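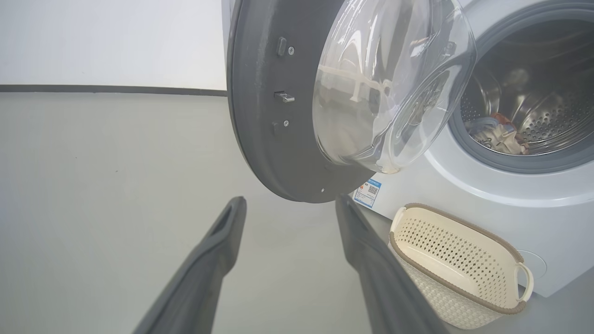
Re: [grippers] Tapered fingers on laundry, wrist camera vs. head camera

Hi all,

Long one, sorry! I've been running the tapered fingers on the washer job, and I like them a lot more than the Tremblay pads we had before. They slide down between a wad of shirts and the drum without shoving everything to the back. What I can't settle is the cameras. The wrist view is great at the door (latch, gasket, holes in the drum, all of it), but for planning a grab out of the basket I keep going back to the head view, which gets the whole pile and both grippers at once.

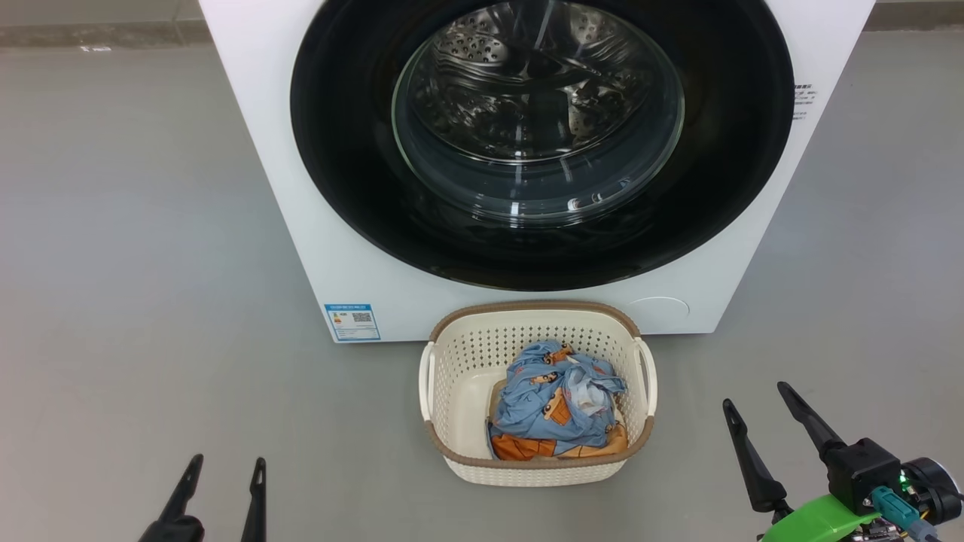

On March 27, 2021, Birger Backlund wrote:
> Did you try the Brarkham controller with the wrist
> camera only? We dropped the head feed for 25 runs
> and lost 2, both at the basket rim.

Not yet, but I want to! My guess is I'd lose more than you did, my fingers open pretty wide and the rim is easy to clip. Could you send me your grip force settings? 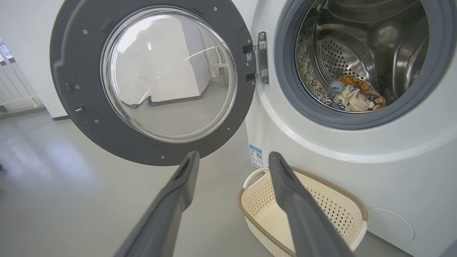
Wrist view, door open, laundry in the drum.

I'll post the Uvham numbers once I have nine clean runs.

Gwenaël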